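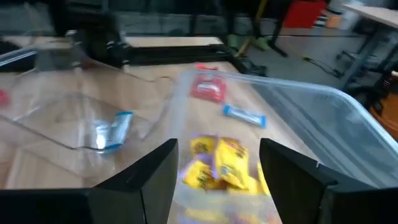 3.2 Items and containers

The item set was limited to individually wrapped snacks of the type sold in multipacks. Loose food, bottles, and cardboard boxes were left out. The full inventory held 892 items, purchased in two orders in August and stored at room temperature in the Leralmont building until needed. Each item was assigned to one of 26 product types on the basis of its wrapper. Size variants of the same product were treated as one type when the printed design was the same and as separate types when it was not.

Wrappers were classed by form. Pillow packets are sealed at both ends, hold a volume of air, and keep their shape when stacked lightly. Bar wrappers are narrow, follow the outline of the product, and tend to lie flat. A third class, flat packets, was added after pilot sorting showed that thin rectangular wrappers slid under other items far more often than pillow packets did. Oddur Juhl coded all 26 types, and Vilhjálmur Ásgeirsdóttir coded them a second time without access to the first list. The two lists differed on one type, a short bar in an oversized wrapper, which was assigned to the bar class after discussion.

Two kinds of container were used: open rigid bins and flexible bags, both transparent. Transparent containers were chosen so that contents could be checked from the side as well as from above. They have a known drawback. The walls pick up glare from overhead lighting, and a bin wall seen at a low angle can hide or distort the print on a wrapper behind it. In Figure 2, a bin wall partly hides a small red object at the left, while the red packet and the blue-and-white candy bar wrapper lying directly on the table remain fully exposed. The yellow packets in the same figure are grouped in a clear bag and overlap, so that one of them shows only as a narrow strip.

Overlap of this kind affects how a bag is recorded. We define an item as visible if any part of its wrapper can be seen through or over the container, and as identifiable if the visible part is enough to assign it to a product type. An item may be visible without being identifiable. Color alone was not accepted as grounds for identification, as several types in the inventory share a base color.

Bags and bins also differ in how they hold their contents. Pillow packets placed in a bin settle against the walls and leave gaps near the corners, where bar wrappers collect. In a bag the film follows the packets and the gaps are smaller, but the opening does not stay in a fixed position. Bag openings were therefore folded back once before filling in the Forkholm condition and left as they were in the Husik condition. Bins were the same in both.

Wrappers that had become creased or bent were kept in the inventory provided that the seal was intact. Removing them would have left a set more uniform than that found in an ordinary pantry. Items with a broken seal were replaced with another of the same type, and 8 were replaced in this way over the full study.

Figure 2. Wrapped snacks on a light wooden table with transparent containers.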